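Lesia letter-sorting set: notes on the gripper fault

Last changed March 16, 2026
Kept by Divina Fajardo and Keith Yeoman

What this is

The Lesia set holds 200 recorded runs of two arms sorting foam letters onto plates. This file covers the fault that affected part of it. Read it before you train on anything in the folder called late. General set-up is in the main README and isn't repeated.

What went wrong

In the later runs the right arm's gripper sometimes reported that it was closed on a letter when the fingers had stopped short. The controller took the report as a good grasp and carried on. The arm lifted, moved over to a plate and opened over it with nothing held. In the log these runs look fine. Jomar Javier found the problem when he compared the success flag with the video and the two didn't agree.

The left arm did not show the fault. We swapped the grippers over and it moved with the gripper, so we stopped looking at the arm itself.

Cause

The force threshold for "object held" had been set for a stiffer foam. At the same time the finger drive had picked up some friction, enough to cross the threshold part of the way through its travel. Either one alone would probably have gone unnoticed. Rania Zaki cleaned the drive and raised the threshold. She also added a check on finger width, so a grasp now needs both force and a sensible gap before the flag is set.

Which runs are affected

19 runs have at least one false grasp. They are listed in bad_grasp.txt, one run number per line. We have left them in the set and changed the flag from 1 to 4, meaning "reported success, failed on video". Flag 2 is still a plain failure. Older loaders that treat any non-zero value as success will get this wrong - please update yours.

Workspace

Both arms work from the far side of a table covered in brown paper. Letters go in the middle with the plates set out around them. 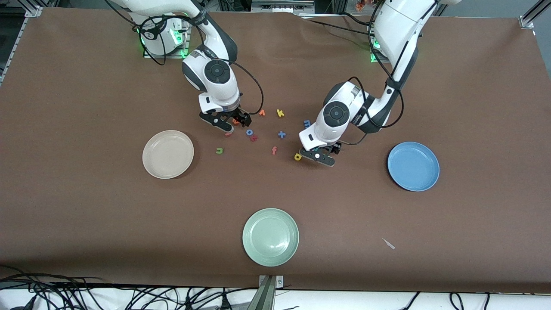
Can the affected runs be used for training?

Leave them out if you are training a policy to copy the motion. They are useful for testing a failure detector, and Pauline Penrose has used them that way with the corrected flags.

Still open

The width check misses very thin strokes when a letter is gripped edge-on. Jomar has a fix planned for April. Send any other bad runs to Keith with the run number and the time in the video.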